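**Flitora keeps coming back after uninstall (new tab page + pop-ups)**

**tindall_t** wrote (5 Aug 2020):

Hi all, long-time reader, first post. I've got something called Flitora on my desktop PC and I can't get rid of it for more than a day. 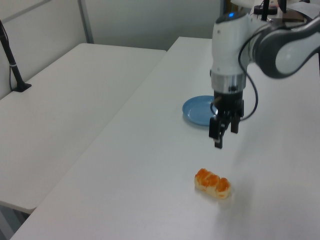 It came in with a free PDF converter I grabbed in a hurry (yes, I know, I clicked Next all the way through). Now every new tab opens a search page I never picked, and my searches bounce through some other address before landing on Yahoo. I also get those little boxes in the bottom corner telling me my drivers are out of date.

What I've done so far:

- Uninstalled Flitora from the Control Panel
- Removed the extension from Chrome
- Reset Chrome's home page and search engine
- Ran Granico on a quick scan, and it found 272 items and removed them all

Everything looked great that evening. Next morning I turn on the computer and there it is again, same extension, same search page. Windows 10, Chrome, one user account. Do I need to wipe the whole thing?

Trevor Tindall

---

**mossy_keyboard** wrote:

Don't wipe it yet! Flitora drops a scheduled task that puts the extension back. Open Task Scheduler, click the library on the left and look for anything with a nonsense name that runs at logon. On my sister's laptop it was called Kekana Updater. Disable it first, reboot, see if things stay quiet, then delete it.

Also, 272 items sounds scary but most of those are cookies and leftover registry keys. The scanner counts every little crumb.

---

**rustbucket88** wrote:

I'd wipe it. You let one of these in, you have no idea what came along with it. I've spent whole weekends chasing this junk and a clean install would have been done before lunch. Back up your documents, leave the programs behind, start over.

---

**mossy_keyboard** wrote:

> I'd wipe it.

For adware? Come on. It's annoying but it's a browser hijacker, and he's got one scheduled task to check. You don't burn down the kitchen over ants.

---

**rustbucket88** wrote:

Until the ants have your bank password. All I'm saying is that "just adware" is what people told me in April and I ended up changing every login I own. Do what you want, it's your machine.

---

**paula_in_the_attic** wrote:

Somewhere between you two, I think. Trevor, do you have Chrome sync turned on? I had almost the same thing with a different one (Pristivside, awful thing, it opened coupon pages every time I looked at shoes) and I kept cleaning the PC while my Google account was happily putting the extension back from sync. Drove me nuts for two weeks.

Turn sync off, clear the synced data from your account's dashboard, clean the computer, and only then turn it back on. If you've got a second computer signed in, clean that one too. Save your bookmarks to a file before you start, I lost mine and I'm still sore about it.

And please do the full scan instead of the quick one. Mine took ages, but it picked up a folder in AppData that the quick one skipped.

---

**tindall_t** wrote:

OK wow, thanks everyone. Sync is on, and I do have an old laptop signed in to the same account that I only use for recipes. I'll look at that tonight.

Task Scheduler: there IS a Kekana Updater. It's set to run at logon and then again every 15 minutes. I've disabled it. There's also one called GoogleUpdateTaskMachineCore, should I kill that too?

---

**mossy_keyboard** wrote:

No, leave that one, it's normally Chrome's own updater. Check the Actions tab if you're nervous. It should point to a Google folder inside Program Files (x86). Where does the Kekana one point?

---

**tindall_t** wrote:

AppData, Local, then a folder with 8 random letters for a name. Looks like a cat walked on the keyboard. The Google one is in Program Files (x86) like you said.

---

**paula_in_the_attic** wrote:

That sounds like my mystery folder! Full scan, then see if it's still there.

---

**tindall_t** wrote:

Update. Full scan done, with sync off on both machines. Granico found the folder plus 15 more items, all quarantined. I deleted the Kekana task and cleared the synced data. The laptop had the Flitora extension on it too, so Paula wins that one. I've rebooted three times now and my new tab page is plain old Chrome.

Changing my bank and email passwords from the laptop after this, mostly because rustbucket got in my head.

---

**rustbucket88** wrote:

Good, do that. Turn on two-step login while you're in there. I still would have wiped it.

---

**gil_plays_bass** wrote:

Jumping in with the same problem, only mine's in Firefox and I don't see any Kekana task. My scan says 300 items. Should I start my own thread?

---

**mossy_keyboard** wrote:

Yes please, new thread, and paste the scan log in it. Look in about:policies too while you wait, some of these lock the home page from there.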